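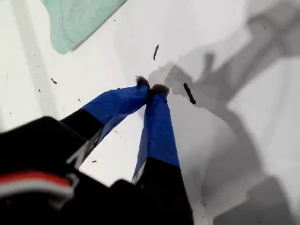

Ullow Worktop Oil, satin finish

We've been making this oil at Orkura for a good while now, and it's still the tin we reach for first when a kitchen worktop starts looking tired and thirsty. It's a gentle plant-based oil with a little wax in it, and it brings up the grain beautifully without that sticky, shiny look some finishes leave behind (you know the one!). Oak, beech, ash and walnut all take to it very happily.

Sand lightly, wipe away the dust, then rub on a thin coat with a lint-free cloth, going with the grain. Leave it for 5 minutes or so and buff off whatever hasn't soaked in. Bare wood wants three coats, left overnight between each. After that, a quick top-up every 4 months keeps most family kitchens going nicely, though do go round the sink more often if yours gets a lot of splashing.

Please lay used cloths out flat outdoors to dry, as oily rags can heat up and catch fire if they're left in a heap.

Size: 800 ml
Finish: satin, clear
Smell: mild, a bit like linseed, gone in a day or two
Not suitable for: laminate, varnished or painted wood

Goes well with: Sisay Wood Soap, Pleltitz Sanding Pads

Tins are sent out by courier and can't be posted overseas, sorry.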